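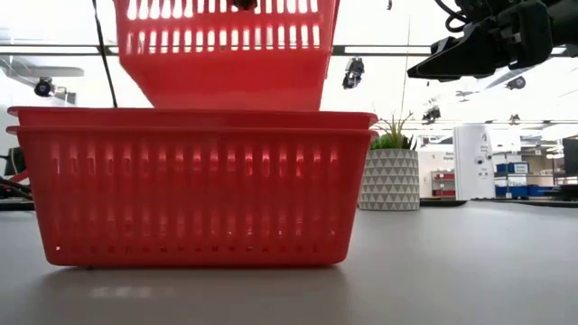
Figure 4. Nesting task: a third basket is held tilted above a stack of two.

4.2 Height estimation for nested objects

The planner needs the height of the top rim before each release. In Figure 4 the two lower rims lie very close to each other, and the slotted walls let bright light through, so depth values there are unreliable. We therefore fit the rim as a closed curve and ignore the wall — only the tilt of the held basket is taken from its lower edge. With this change, the Prerkham planner used nearly 70 ms per update on our test set of 4,000 views.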